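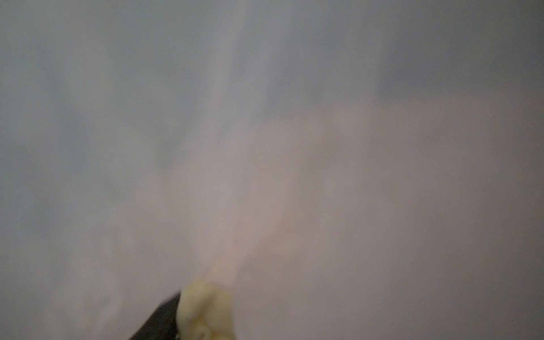

Section 2: Before You Buy Anything

The Asmont picking arm is sold in parts, and the parts are priced by people who have seen your budget. Work through these steps before you sign the quote.

1. Write down what you want picked up. "Groceries" is a department. "Bananas, lemons and one round melon out of a plastic bag" is a job, and it will get you a quote you can hold somebody to.

2. Sort your list into hard, soft and see-through. Hard things are cheap to handle. Soft things need the padded fingertips, sold separately. See-through things need time, and time goes on the labor line.

3. Price the fingertips as supplies. The black tips come in sets of two at $86 a set. Put at least one spare set in the first order, or you will learn what Plollenix charges for overnight shipping.

Note: Tips from the older Hellström gripper will fit. They will also fall off.

4. Collect your practice items before the arm arrives. A mixed bag with fruit of different shapes leaning on each other is a fair test. One lemon on a bare table is a sales demo. 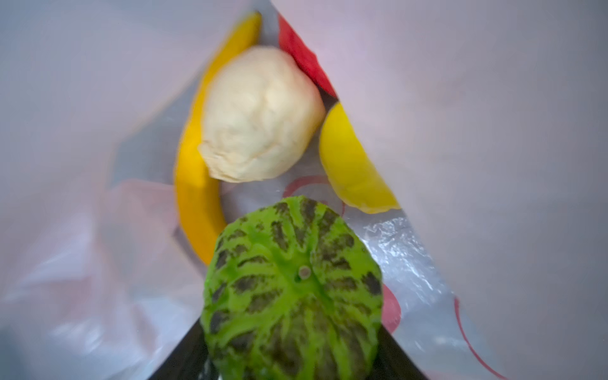 Vilgot Ekström asks that buyers also budget for the bags themselves, having watched a whole Wednesday go by while two departments argued over whose account they came out of. He would like it known that the bags lost.

5. Add a line for bags, then. Buy the same kind your customers use, printing and wrinkles included. Stiff new bags that stand up by themselves make for lovely numbers in April and an awkward phone call later.

6. Set aside up to 195 hours of staff time for the first job on your list. The quote calls this "light configuration." Ask for that phrase to be removed.

CAUTION: Do not plan any other work for the staff named in step 6. They will say they can manage both. They are being polite.

7. Decide how you will score a pick. We suggest three results: out of the bag, still in the bag, and out of the bag with the bag attached. Thin plastic likes to lie right across the thing you want, and the wrist camera gets a fine view of the plastic.
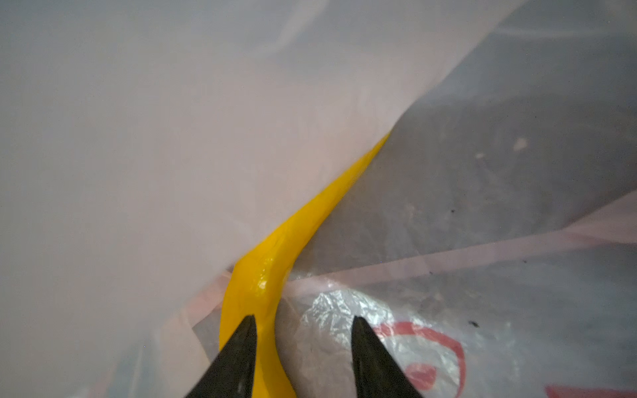 Keep the third result separate on your score sheet. Lumped in with the successes, it will make the Werar software package look unnecessary, and you will cut it from the order - then buy it later at the single-unit price.

8. Get the quote again, in writing, with the fingertips, bags, software and hours on separate lines. Compare it with the first one sitting down.

Go on to Section 3, Floor Space and Power.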